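Household Robots: Are We There Yet?
Handout for the Wednesday group, N. Ateş

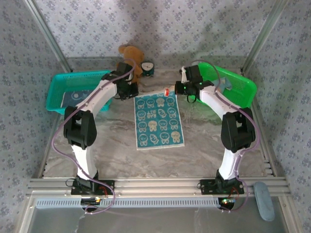
Page 44

Take the towel first. It lies flat between two arms, with a basket on either side, and folding it is a job most children can do. Before you call the chore solved, ask:

Who laid it out flat?
Would a crumpled one do?
How many tries failed?

Rusu reports 2,770 folds from 3,363 attempts. All used one kind of towel. I would not give it my ironing yet. Read Sadier, chapter 2, before March.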